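Folding Day at Lutaswood

Welcome to our little gallery from the October folding morning! If you've been with us a while you'll know how these go (a kettle, a lot of chatter, somebody's playlist, and a mountain of washing that looks as though it will never come down), and if you're new, well, pull up a chair, because we are very fond of this page and we do tend to go on a bit.

Lutaswood is our row of small shared houses on the Lidstead side of town, with 31 people living in them at the moment, and twice a year we get together to go through the closets, swap the summer things for the winter ones, and put a bag or two aside for anyone who could use them. Rosimeire Rocha started it with her own three sweaters and a very stubborn duvet, and it has grown from there. The full set of captions is below, along with a few notes from people who were there and wanted to add their bit.

Nilmini Wijesinghe pointed out that the bed is where most of us do our sorting at home, and she's right, it's such a nice big surface and you don't have to stoop as far.

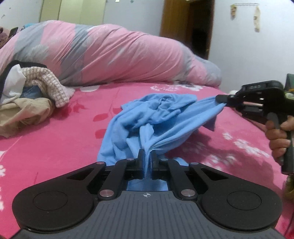
Words by Sunil Ranasinghe
Lutaswood House News, October

A light blue one, likely a T-shirt, stretched out over the pink sheet and still as crumpled as can be. I have a soft spot for pink bedding with a bit of a pattern to it, and this sheet has leaves and stems in a darker red and white flowers too, so you'd never mistake it for anybody else's in the linen closet. There's more waiting on the left: beige, black, a scrap of denim, and the pink-and-white checkered knit that I would quite happily have taken home with me.

The comforter at the back is rolled up, pink and gray with pale flowers all over. Rolling is how we do it at Lutaswood when we need the bed. Folded in four, a comforter takes up half the mattress and then slides off onto the floor the minute you turn around, and I have picked up enough of them in my time to feel strongly on the subject!

A few of you have asked how we handle T-shirts, so I'll set it down while I'm thinking of it. Lay the shirt face down and pull it out from both ends until the worst of the creases let go. Smooth it with the flat of your hand from the collar to the hem, bring the sides in so they meet at the middle of the back, then fold the bottom up to the neck and once again. Mahfuz Talukder likes to stand his up in the drawer like files, and I've come around to it, although my own drawer is too shallow and they all lean over like tired commuters.

Knits are another matter. Please don't hang them, however pretty the hanger is, or you'll end up with little points on the shoulders. Fold them loosely and put them on top of the stack where nothing can press on them. Denim goes on the bottom, always, it can take it.

Fung-ping Tu asked me to mention the Nakamura shelves in the upstairs hall, which are open to everybody again now that the new brackets are in. There are 8 of them and each one has a name card, so do check the card before you tuck your sheets away. The two at the top are for spare blankets and the step stool lives behind the door.

Our thanks to Celtudard, the fabric shop on the corner, who let us have a box of cotton storage bags at cost. We still have a good few left over in the small size, perfect for pillowcases or a baby's things, and you can get them from Rosimeire any evening after six. Bring the drawstring back if you don't want it, she uses them for tying up her tomatoes.

The next folding morning will be in spring, when the heavy comforters go back up to the top shelf. Put your name on the sheet by the mailboxes if you'd like to come along, and if you own a decent teapot, write that down too.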